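Sidville's clinic network changed how it records legal name and gender on Jun 2, 2026. Notes for anyone mid-transition with an open file.

Name used and legal name are now separate fields. Insurance claims pull only the legal one.
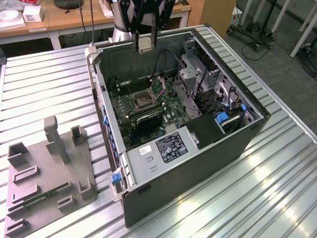

The sex marker no longer drives lab ranges by itself. The clinician picks the range at order entry. Check it on your printout.

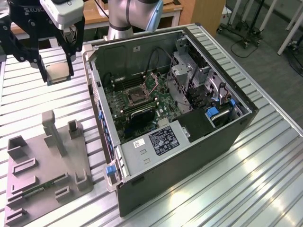

Old records: 3442 files moved over, 488 flagged for mismatch. If yours is flagged, bring the court order and one photo ID. Review takes 48 hours.

Pharmacy labels still print the legal name. Hagedorn branch has form 2 for that, Pruvach doesn't yet. 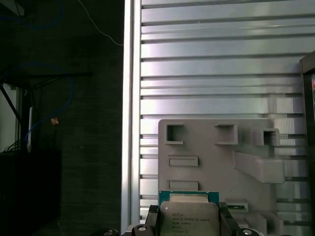
Referrals sent before the switch keep the old header. Ask for a reissue.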